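Spent the last stretch rewriting the bimanual planner on our two-arm cell and I have THOUGHTS, so this is going to be a thread. Mostly software, some grumbling about clocks.

1/ Quick background. The project is called Fallow. Two small arms on one rail, one shared table, household stuff to pick up and pass around. Until this month each arm had its own planner and treated the other arm as a moving obstacle. It worked, kind of, the way two people work in a narrow kitchen.

2/ The trouble was always the middle of the table. Left arm plans a path, right arm sees the predicted sweep, backs off, left arm sees free space and replans. Repeat until a timeout fires. We called it the doorway dance and I have logs of it going on for 70 seconds.

3/ So now there's one planner with one 12-or-so dimensional state (yes, I count grippers, fight me) and it plans for both arms together. Sampling is done per arm and then stitched, with the pair check at the end. I was sure this would be too slow. It isn't!!

4/ The task I care about most is anything soft held by both arms. A rigid object gives you a nice closed chain. A bag gives you a closed chain that doesn't mind being squashed and minds a lot being pulled. So the constraint is one-sided: the distance between the grippers has an upper limit and a very relaxed lower one.
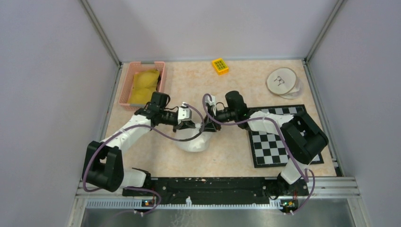
5/ One-sided constraints, the practical version. I tried projecting every sample onto the limit and it was awful, everything piled up right at full stretch. What I do now: sample the midpoint between the grippers first, then the gap, then solve IK for both sides. Throw away whatever fails. It's wasteful and simple and I love it.

6/ Throwing away is cheap if you order the checks well. Joint limits first, then gripper against gripper, then arm against arm, then arm against table stuff. Mesh checks only for the survivors. Just reordering those got me more speed than 2 weeks of clever caching did - and yes, the cache is deleted now, goodbye cache.

7/ Credit where due: the ordering was Markos Tsakiris's idea. He looked at my profile for five minutes and asked why the most expensive check ran first. Reader, it ran first because I wrote it first. In February.

8/ Perception side. The scene model comes from a tool we call Drolgate, which takes the camera views and keeps a list of things on the table with a pose and a confidence for each. Old rule: confidence under the threshold, object gets dropped. Guess what a planner does with an object that has been dropped from the list. It plans straight through it.

9/ New rule: an object never vanishes because we got less sure of it. Its collision shape grows instead. It only leaves the list when a view with a clear line of sight says the spot is free. An arm parked over something does not count as a clear line of sight (this was the actual bug, for months).

10/ You need the arm's own geometry for that, so Drolgate now renders both arms from joint angles into each view and masks them out. Anything behind the mask is "unknown", and unknown is treated as occupied for planning but not for grasping. Plates half under an arm are my favorite test case. Same for a board with an arm lying across it.
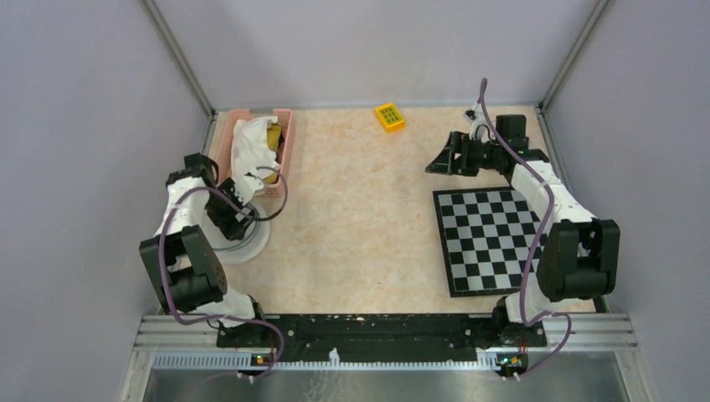

Someone in the replies wants to know: if unknown space counts as occupied, how does an arm ever get out of its own shadow?

It leaves by the way it came in. The swept volume of the last executed motion is kept as known free space for 5 seconds, so there's always a way back out, and once the arm has moved, the cameras fill in the rest. If that time runs out we ask the other arm's wrist camera for a look before planning anything.

11/ OK, clocks. Both arms have their own controller and the two timestamps drifted. Not by much, but the joint planner assumes both trajectories start together, and if one starts late then your nicely checked pair of paths is a pair of paths nobody checked.

12/ Fix part one: a barrier at the start. Both controllers get the full trajectory, both say ready, then one start time goes out. Fix part two: trajectories are indexed by progress and not by time, so if one arm lags behind, the other slows down to match. It looks so calm now. I could watch it all day.

13/ Part two came from Brudodby, our old conveyor simulator, of all places. It had a progress variable for keeping two belts in step and the code was 1000 lines of pure confusion with one really good idea inside. I took the idea and left the rest where it was.

14/ Cups are where progress indexing pays off. Two grippers coming in at one small object from opposite sides leaves you very little margin, and I want both of them slow at the same moment. So each trajectory gets a speed cap based on the gripper-to-gripper distance, and the lower cap wins for both arms. 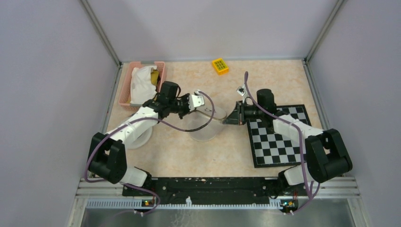 15/ The cap is a plain ramp, by the way. I had a fancy smooth curve with four parameters and we could never remember which one did what. A ramp has a near distance and a far distance and anybody can tune it from the config file.

16/ Clear plastic is still hard for Drolgate. Depth goes right through it and the color views mostly give you a rim. We fit a circle to the rim and hang a cylinder off it, with the height taken from a lookup of known cups. Unknown cup, bad height. I have a half-finished branch that tries to get height from a second view and it is not ready, please don't ask me about the branch.

17/ Tooling! The best thing I did all month was a replay viewer. Markos named it Lüthi and won't say why. It loads a log, shows both planned paths, both executed paths, and what the scene model believed at each step. You scrub along and the disagreement between belief and motion gets colored in. The arm shadow bug from post 9 was visible within a minute of opening the first log.

18/ If you take one thing from all this: log what your planner believed, along with what it did. Joint angles alone would have told me the arm moved. I needed to know what it thought was on the table when it decided to.

19/ Next up is regrasping, where one arm holds and the other lets go and finds a better spot. The constraint switches on and off partway through the plan and my sampler hates it. Will post when something works, or when it fails in an interesting way.

20/ Tagged the release this morning, November 27, 2019. Going to get lunch. Replies open, especially if you've done one-sided constraints some smarter way - I'd love to steal it.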